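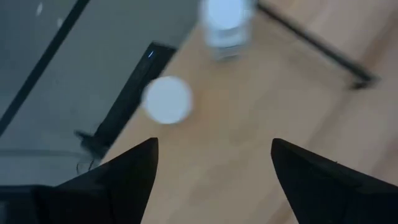

The letter to the church at Philippi was written by a man under guard, and the readers knew it. Paul mentions his chains four times in the first chapter. He then spends most of the page on other people.

Pastor Hazem Salem has been teaching the letter on Saturday evenings at Trolard Chapel since September. The group started with 9 people and now has 19. They read one paragraph a week, out loud, in two translations.

"We spent a whole month on chapter one," Salem said. "People kept going back to verse 12."

In that verse Paul says that what happened to him has helped to spread the gospel. The palace guard has heard why he is there. Other believers have started to speak with less fear.

Hajar Ghoneim, who joined the group after her mother's long illness, reads the verse with some caution. She does not think Paul is calling prison a good thing. "He wanted to get out," she said. "He says he expects to see them again. But he had work to do while he waited, and he did it."

Chapter two brings in Epaphroditus, who carried a gift from Philippi to Paul and nearly died of an illness. The road and sea journey to Rome, if that is where Paul was held, ran 800 miles or so by most routes. Paul sends him home and asks the church to welcome him with joy - a short note about a sick man that Salem plans to give two full evenings.

The group will reach chapter four before Advent.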